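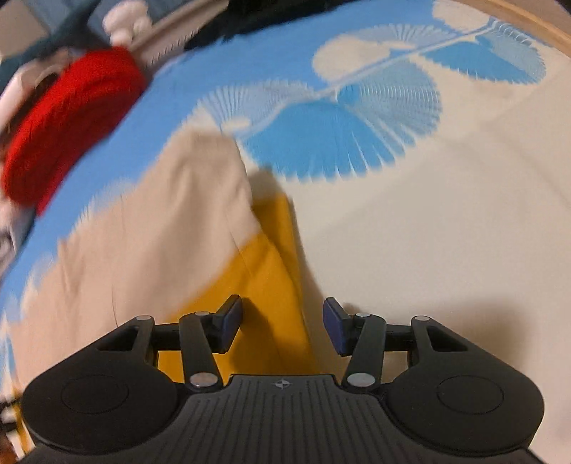 Gripper, open.

1/ The Lisholm talks on truck permits ended at 3 in the morning with a joint statement. I've read it so you can go on with your life. A short thread.

2/ Background for the lucky people who don't follow this: Favska wants trucks from across the border to buy a transit permit. The other side says the 2 countries signed a deal years ago that rules this out. Favska says it signed a different deal. They are holding the same document.

3/ The statement runs 9 pages. The word "permit" first shows up on page 6. Before that we get friendship, the river, and a long paragraph on the value of dialogue, which I assume was written during the dialogue.

4/ What was agreed: there will be a working group. It will look at the findings of the previous working group, which met in May and found that more work was needed.

5/ What was not agreed: the fee. Favska opened at 193 euros a truck. The counteroffer was 96. You'd think grown adults could find a number somewhere in there. They found a "shared commitment to finding a number."

6/ Meanwhile the line of trucks at the Zement crossing was about 3 miles long last night. Drivers I talked to had strong views on the working group. Most of them can't be posted.

7/ One detail I haven't seen reported. Panicker, the consulting firm that wrote the cost study for Favska, also wrote the one for the other side. The studies disagree. I've read both and the charts are the same color.

8/ To be fair to the ministers – and I'm trying – there is something real on page 8. Trucks carrying fresh food will skip the permit check until the next round. If you haul tomatoes, last night was a good night. If you haul tiles, bring a book.

9/ Both sides held press events afterward, in separate rooms, with the same flowers. Each said the other had moved. I asked both to show me where in the text. One pointed to the paragraph on the river.

10/ Next round is back in Lisholm, same hotel, date to be set. The hotel bar has put its prices up again, so at least one party to these talks knows how to agree on a fee.

11/ Several people asking: no, the permits already sold at Zement won't be refunded yet. Annex B says refunds "may be considered." Keep your receipt.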